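**Kilmont Trade Fair returns in October**

Registration is open for the Kilmont Trade Fair, with space this year for 200 exhibitors. Organizers have confirmed 114 so far, from 39 countries. Last year's fair drew 2,437 registered buyers.

Freight and customs services get their own hall for the first time. Skasar will run the booking desk there — exhibitors should reserve meeting rooms before they arrive.

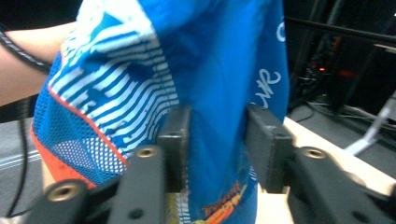 Textile and clothing suppliers move to the Mackay building, next to the testing labs. Jessie Halliday, who manages the section, expects strong interest in sportswear, including pieces that mix mesh with solid blue cloth and contrast piping in orange-red. Stand fees are unchanged.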